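Stergate 사용 설명서
4장. 시연으로 작업 가르치기

4.1 이 장의 범위

이 장에서는 Stergate 양팔 작업대에 새 작업을 가르치는 절차를 설명합니다. 예제 작업은 수건 접기입니다. 설치와 영점 조정은 2장과 3장에서 끝낸 것으로 봅니다. 영점 조정을 하지 않은 상태에서도 기록은 시작되지만, 그렇게 저장한 시연은 학습 단계에서 제외됩니다.

시연 방법은 두 가지입니다.

직접 교시: 팔을 손으로 잡고 움직여 동작을 기록합니다. 짧고 단순한 동작, 팔 하나만 쓰는 동작에 적합합니다.

원격 조작: 리더 암(조작용 팔)을 움직이면 작업용 팔이 따라 움직입니다. 천이나 끈처럼 모양이 변하는 물체에는 이 방법을 사용하십시오. 직접 교시로 천을 다루면 조작자의 손과 소매가 손목 카메라에 찍히고, 실제 실행 때의 화면과 달라집니다.

두 방법으로 얻은 시연을 한 작업 폴더에 섞어 저장하지 마십시오. 프로그램이 막지는 않으나 학습 결과가 불안정해집니다.

4.2 시작하기 전에

1. 작업대 위의 공구, 케이블, 컵을 모두 치웁니다.
2. 비상 정지 버튼을 눌렀다가 시계 방향으로 돌려 풀고, 제어기 전면의 표시등이 녹색으로 돌아오는지 확인합니다.
3. 손목 카메라 렌즈를 마른 극세사 천으로 닦습니다. 세정액은 렌즈에 직접 뿌리지 마십시오.
4. 조명을 켭니다. 창이 있는 방에서는 블라인드를 내립니다. 하루 중 빛이 바뀌면 같은 수건도 다른 색으로 기록됩니다.
5. 제어 프로그램에서 [작업] > [새 작업]을 선택하고 이름을 입력합니다. 이름에는 영문 소문자, 숫자, 밑줄만 쓸 수 있습니다.
6. [조작자] 항목에 시연할 사람의 이름을 입력합니다. 여러 사람이 번갈아 시연할 때는 교대할 때마다 이 항목을 바꿉니다.

주의: 비상 정지 버튼은 조작자의 손이 닿는 곳에 두십시오. 리더 암을 양손으로 잡는 작업에서는 발판형 정지 스위치(별매)를 함께 쓰거나, 두 번째 사람이 버튼 옆에 서야 합니다.

4.3 직접 교시

1. 움직일 팔을 화면에서 선택합니다.
2. 팔 아래쪽을 한 손으로 받칩니다.
3. [자유 구동]을 누릅니다. 관절의 힘이 풀리면서 팔이 조금 내려앉을 수 있습니다.
4. [기록]을 누르고 팔을 천천히 움직입니다. 집게는 손목 옆면의 버튼으로 여닫습니다.
5. 동작이 끝나면 [정지]를 누르고, 팔을 받친 채로 [자유 구동]을 해제합니다.

경고: 자유 구동 중에는 팔과 작업대 사이에 손가락을 넣지 마십시오. 무게 보상이 작동하고 있어도 집게에 물체가 물려 있으면 팔이 아래로 처집니다.

참고: 팔을 잡는 위치는 팔꿈치 아래의 회색 띠 부분입니다. 집게나 카메라 지지대를 잡고 끌면 카메라 각도가 틀어지며, 이 경우 3장의 카메라 보정을 다시 해야 합니다.

4.4 원격 조작 연결

1. 리더 암 2개를 조작대에 고정합니다. 왼쪽 팔에는 L, 오른쪽 팔에는 R 표시가 있습니다.
2. 각 리더 암의 케이블을 제어기 뒷면의 같은 표시가 있는 단자에 꽂습니다.
3. [원격 조작] > [연결]을 누릅니다.
4. 리더 암을 작업용 팔과 비슷한 자세로 맞춥니다. 화면의 관절 표시가 모두 녹색이 되면 [동기화]를 누릅니다.
5. 빈 작업대 위에서 양쪽 팔을 조금씩 움직여 방향이 맞는지 확인합니다. 좌우가 바뀌어 있으면 연결을 끊고 2번부터 다시 합니다.

주의: 관절 표시가 하나라도 주황색이면 동기화하지 마십시오. 작업용 팔이 리더 암의 자세로 갑자기 이동합니다.

속도 배율은 초기값을 그대로 사용하십시오. 배율을 올리면 조작은 빨라지지만 손목 카메라 영상이 흐려지고, 천의 가장자리를 찾기 어려워집니다.

4.5 수건 접기 시연

무늬가 없는 수건으로 시작하는 것이 좋습니다. 새 수건은 한 번 세탁해서 씁니다. 풀기가 남은 천은 접은 자리가 다시 벌어집니다.

1. 수건을 작업대 가운데에 펼쳐 놓습니다. 매번 똑같은 위치에 맞출 필요는 없습니다. 시연마다 위치와 각도를 조금씩 바꿔 주십시오.
2. 양쪽 팔을 대기 자세로 보냅니다.
3. [기록]을 누릅니다. 신호음이 난 뒤부터 저장됩니다.
4. 집게를 벌린 채 수건의 가까운 쪽 두 모서리로 내립니다. 집게 끝이 작업대에 닿으면 리더 암에 저항이 느껴집니다. 그 이상 누르지 마십시오.
5. 모서리를 집고 수직으로 조금 들어 올립니다.
6. 양팔을 같은 속도로 앞으로 밀어 반대쪽 가장자리에 맞춥니다.
7. 모서리를 내려놓고 집게를 연 다음, 팔을 위로 뺍니다. 옆으로 빼면 위층이 끌려 나옵니다.
8. 수건을 한 번 더 접는 작업이라면 오른팔로 접힌 쪽 끝을 집어 4번부터 7번까지를 반복합니다.
9. 양쪽 팔을 대기 자세로 되돌리고 [정지]를 누릅니다.

접은 뒤에는 위층의 가장자리와 아래층의 가장자리가 손목 카메라에서 구분되어야 합니다. 수건과 작업대의 색이 비슷하면 경계를 구분하기 어려우므로, 기록을 더 하기 전에 미리보기 창에서 확인하십시오.
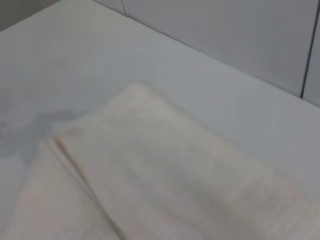 시연 도중에 모서리를 놓쳤을 때는 다시 집어서 계속해도 됩니다. 놓친 뒤 다시 집는 동작도 학습에 쓸모가 있습니다. 다만 손으로 수건을 고쳐 놓았다면 그 시연은 버리십시오. [정지] 후에 나오는 창에서 [삭제]를 선택하면 됩니다.

한 작업에는 시연이 최소 39회 필요합니다. 이보다 적으면 [학습] 버튼이 활성화되지 않습니다. 삭제한 시연은 횟수에 들어가지 않습니다.

참고: 오래 조작하면 동작이 거칠어집니다. Prernard 시험실의 Danuta Grabowska는 조작자를 자주 교대시키되, 한 사람이 접는 순서를 정하고 나머지가 그대로 따르도록 권합니다. 사람마다 먼저 집는 모서리가 다르면 로봇이 두 모서리 사이에서 머뭇거리는 일이 생깁니다.

4.6 기록 확인

1. [시연 목록]에서 확인할 시연을 두 번 누릅니다.
2. 손목 카메라 영상과 관절 그래프를 함께 재생합니다.
3. 다음 항목을 살펴봅니다.

- 영상이 중간에 멈추거나 건너뛰지 않는가
- 집게가 닫히는 순간과 그래프의 꺾이는 지점이 일치하는가
- 시작과 끝에 움직임이 없는 구간이 길지 않은가
- 조작자의 손이나 몸이 찍히지 않았는가

4. 앞뒤의 정지 구간은 [자르기]로 줄입니다. 중간 구간은 자를 수 없습니다.
5. 문제가 없으면 [승인]을 누릅니다. 승인한 시연만 학습에 쓰입니다.

움직임이 빠른 구간에서 영상이 약간 번지는 것은 정상입니다. 수건을 집는 순간까지 번져 보이면 조작 속도를 늦추고 다시 기록하십시오.

4.7 학습과 시험 실행

1. [학습]을 누르고 끝날 때까지 기다립니다. 학습 중에도 다른 작업의 시연을 볼 수 있으나 기록은 할 수 없습니다.
2. 학습이 끝나면 리더 암의 동기화를 해제합니다.
3. 수건을 놓고 작업 영역 밖으로 물러납니다.
4. [시험 실행]을 누릅니다. 첫 실행은 자동으로 저속으로 진행됩니다.
5. 결과를 [성공] 또는 [실패]로 표시합니다.

경고: 시험 실행 중에 수건을 손으로 바로잡지 마십시오. 팔이 움직이는 동안 작업 영역에 손을 넣어야 한다면 반드시 비상 정지를 먼저 누르십시오.

같은 곳에서 계속 실패하면 그 상태에서 시작하는 시연을 추가합니다. 예를 들어 두 번째 접기에서 위층만 집힌다면, 한 번 접어 둔 수건으로 시작해 두 층을 함께 집는 동작만 따로 기록합니다. 추가한 뒤에는 다시 학습해야 반영됩니다.

4.8 자주 생기는 문제

리더 암을 움직여도 작업용 팔이 따라오지 않음
동기화가 풀린 상태입니다. 4.4의 4번부터 다시 합니다. 계속 풀리면 케이블 잠금 고리가 끝까지 들어갔는지 확인합니다.

집게가 수건 위에서 헛닫힘
집게 끝의 고무 패드를 점검합니다. 닳아서 반들거리면 교체합니다. 패드는 좌우 한 쌍을 함께 바꾸십시오.

수건 전체가 작업대 위에서 밀림
집게가 너무 낮게 내려온 상태로 앞으로 움직인 경우입니다. 5번 단계에서 조금 더 들어 올립니다.

"저장 공간 부족" 메시지
승인하지 않은 시연을 삭제하거나 외장 저장 장치로 옮깁니다. 옮기는 방법은 6장을 참조하십시오.

4.9 마친 뒤

양쪽 팔을 보관 자세로 보내고 제어기 전원을 끕니다. 리더 암은 조작대에 고정한 채로 덮개를 씌웁니다. 작업 폴더는 전원을 끄기 전에 백업하십시오.

이 장의 개정 내용: 9월 5일 금요일, 4.4의 주의 사항과 4.8의 패드 점검 항목을 추가함. 작성 Erdal Güneş, 검토 Estíbaliz Villalobos.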